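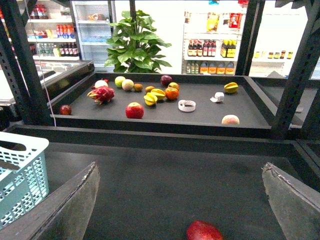
Lilibeth Maglaya replied that she had already switched the label printer off and on, twice, and that the labels were still coming out with last month's prices.

Ticket 1801
Site: Ernstead shop
Product: Hikis till and label software
Hardware: Fortin label printer, back office PC
Priority: normal, raised to high at 11.20
Status: closed

Problem as reported
Prices changed in the Hikis back office show correctly at both tills. Labels printed for the same items show the old price. Mangoes, peaches and dragon fruit were reported first, then apples. Staff have been correcting the labels by hand. No error on the printer itself.

First checks
Asked the shop to print a test label from the printer menu. Printed fine, so paper, ribbon and head are all right.
Asked for the item record for mango. Price in the record is the new one. Date of last change is correct.
Printed the mango label again from the back office PC. Old price.
Restarted the label service on the PC. No change.

The till and the label printer do not read prices from the same place. The tills ask the server each time an item is rung up. The label service keeps its own copy of the price file on the PC and is meant to fetch a new one overnight. That copy was dated from the end of August, before the price changes went in.

Forced a fetch by hand from the service menu. Failed after a minute with code 509. The manual only says "transfer refused". Tried again with the firewall off for the length of the test, same result. Firewall back on.

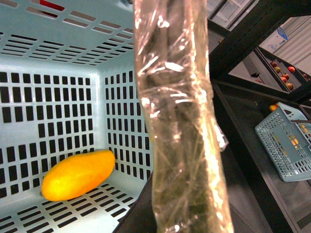

Looked at the log folder next. The fetch had failed every night at 02.00 with the same code, and the service does not show a warning on screen when this happens. I have put in a separate request for that.

Rang Cedotport, who host the server. They said the shop's account was renewed in August and a new password was set at the time. The tills were given the new one during the visit. The label service was missed and was still sending the old one.

Fix
1. Stop the label service.
2. Open Settings, Connection, and enter the new password. The user name stays the same.
3. Rename the old price file to prices_old. Do not delete it yet.
4. Start the service and choose Fetch now.

The fetch finished in 8 minutes and brought down 1473 items. Mango, peach and apple labels printed with the right prices. Dragon fruit printed right as well, but with the old description, "each" where it should be "per kg". That one is wrong in the item record too, so it is for the shop to change. Lilibeth has done this and reprinted.

Left to do
Shop to reprint all shelf labels changed since August.
Check the log tomorrow morning for the 02.00 fetch.

Update, 09.15: overnight fetch ran without errors. Old price file deleted. Closing.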